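A morning at the Porel workshop, Zolstead

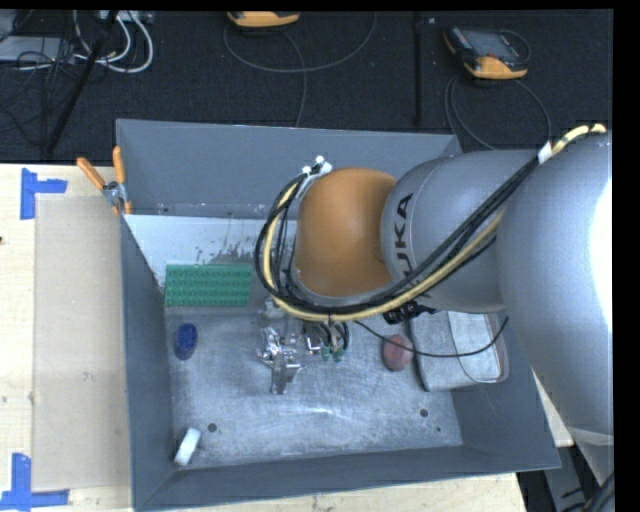 Metal bin on one of the worktables, Porel, mid-morning.

We got to Porel just before nine. The building is at the far end of the Jernard estate, past the tire place, and the sign is small enough that we drove by it twice. Parking is free but there are only 8 spaces.

Rosalinda Yap met us at the door and handed out visitor badges. There were 6 of us in the group, and the tour ran a little over two hours with a coffee stop in the middle.

The first stop was the storage side, where Macapagal bins come in on pallets. Then we moved to the worktables, and I spent most of my time there. The bin on the pale wooden table was a big gray metal one with flared walls. The floor of it was scuffed and brushed-looking, and it caught the light in streaks. A green block with rows of raised bumps lay toward the back left, with a whitish sloped panel behind it that was scratched dark and flaking near the middle.

Rosalinda said they go through 100 bins in a normal month and that dents matter more to them than scratches. A bent wall means the bins won't stack - a scuffed floor they leave alone.

The floor of the room is nearly black and has a rough texture. Wear flat shoes and watch for the cables.

Coffee was in the upstairs canteen, five dollars with a roll. The last half hour was questions, mostly on stacking and shipping. Visits run again in November, and you book by phone through the front desk.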